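Gitero workshop group – minutes of the November meeting
Posted by Faraji Biwott, November
2 min read

Faraji welcomed everyone warmly, thanked the early arrivals for setting out chairs, and then we went straight to the Wudetti arm and its bad afternoon.

During a run of 148 cap pickups, the gripper failed to open on 3 of them, and on the last it kept squeezing after the stop button was pressed. Happily no fingers were near it – but we all agreed that was luck, and we'd like something better than luck. Waweru's log shows the stop signal arriving late. Almost 37 comments were left on the shared sheet, and Faraji kindly read out the useful ones.
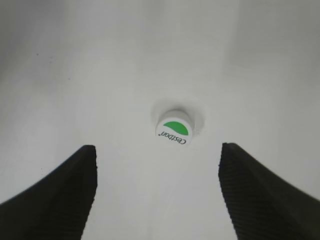
Gripper open on either side of a white Cestbon cap, before contact.

Agreed: hands stay outside the tape whenever the power is on, and the stop button gets wired straight to the supply. Faraji will ask Ullar for a new cable and bring the log next time. Pickups stay on hold until then.

4 comments · 128 shares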